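Workshop notebook – small parts bench and drinks corner
18 February 2025
Entry by Hamish Rennie

Carrying on from the last entry, where I had got as far as emptying the shelf over the sink and then ran out of afternoon. The shelf is coming down as soon as the plasterer can come, so everything that lived on it needs somewhere else to go. Most of it was coffee things. The rest was fuses, cable ties and one bag of drawer runners left over from the Doucette job, which have gone back to stores.

The plan for the coffee things is the little black cabinet with two drawers. It had been under the desk in the Pilldale office holding old delivery notes. I have been through those, kept the ones from the Sudley order and shredded the rest. The cabinet was dusty inside but sound. I wiped both drawers out with a damp cloth and washing-up liquid, left them open overnight and wiped them again in the morning. There was a smell of old paper, which is less than it was.

Runners: top drawer stiff in the last part of its travel. Took it out, found a staple lying in the left-hand channel, removed it, rubbed a candle end along both sides. Better. Bottom drawer needed nothing doing, but I waxed it as well while the candle was out.

Put the cabinet up on the white table to try it for height and reach before deciding where it goes for good.
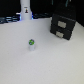 I tried it square to the table first and then turned at an angle. Turned is easier on the wrist when you come at it from the sink side. Square looks neater and takes up less of the top. We can argue about that later. What matters more is that there is room in front for the drawer to come out fully and still leave space to put a mug down.

Sorting the pods. They had been kept loose in a biscuit tin and people took whatever was on top, so the same few kinds always went first and the others sat at the bottom until they were past their date. I tipped the tin out on a tray and went through the lot, reading dates as I went. Anything out of date went in the bin, foil and all. I know the lids and cups are meant to be separated but I did not have the patience for it. Anything with a dented rim I put aside to use first.

The rule I have settled on for now:

Top drawer – dark roasts and anything strong.
Bottom drawer – everything else, including decaf and the hot chocolate.
Nothing stacked more than one deep.
Lids up, so the name can be read without picking the thing out.

The last of those is the one I expect to be ignored. The trouble with these pods is that from the side they look much the same, and the name is only any use when you are looking straight down at the lid. Several lids share a colour as well. Green in particular is no guide to what is inside, and I picked up the wrong one twice while sorting, so please read the words before you put one away.
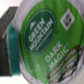 Green Mountain Dark Magic, lid side. Top drawer.

Depth check. A pod standing on its base clears the top edge of the drawer with a bit to spare, so nothing catches on closing. On its side it also clears, but it rolls to the back when the drawer is shut sharply, and then you need a finger behind the rest to get it out. I cut a strip of the grey foam from the Arkura packaging and laid it in the bottom of the top drawer. That stopped the rolling. The strip is not glued, only pressed in, so it can come out for washing.

I looked at dividers too. There is a ready-made insert in the Arkura catalogue but it is meant for a wider drawer and would have to be cut down on both sides. Card would do. I made one from the back of a writing pad, 3 slots across, and it stood up well enough until I leaned on it. Will make another from thin ply when the saw bench is free. Sand the edges this time – the foil tears easily and a torn lid means a wasted pod.

Labels. The handle plates on the drawer fronts are the obvious place, but I do not want to stick anything over them until we have agreed what goes where. For now there is a scrap of masking tape inside the lip of each drawer with the contents written on it in pencil. If you change what is in a drawer, change the tape.

Ordering. The last order was for 300 and it was too many of the wrong sorts. I have gone back over the slips and we seem to get through the dark ones well ahead of anything else. I will cut the next order down and ask for more of those. Sudley sent a price for 2,000, to be shared between us and Pilldale, and the price per pod was good, but we have no dry cupboard to keep them in and Pilldale has even less room. Left it for now. If the cupboard in the passage gets its new door I will ask them again.

Where it will live. Two choices, as far as I can see. Either the cabinet stays on the white table at the back, which keeps the front clear for work, or it goes on the side bench beside the kettle. I lean towards the side bench, as coffee and the small parts work ought not to share a surface. The socket there is only a single, though, and the kettle has it. Measured the gap between the kettle and the wall and the cabinet goes in with 8 mm over. Tight, but it does go, provided the kettle lead is taken round behind.

Still to do:

Ply divider for the top drawer, then one for the bottom if the first is any good.
Felt pads under the cabinet. The feet are hard and will mark the table if it gets dragged.
Find a home for the sugar and the wooden stirrers.
Double socket on the side bench – ask when the plasterer is in.
Wash the biscuit tin and put it with the spare screws.

Tape and pencil are in the mug by the window.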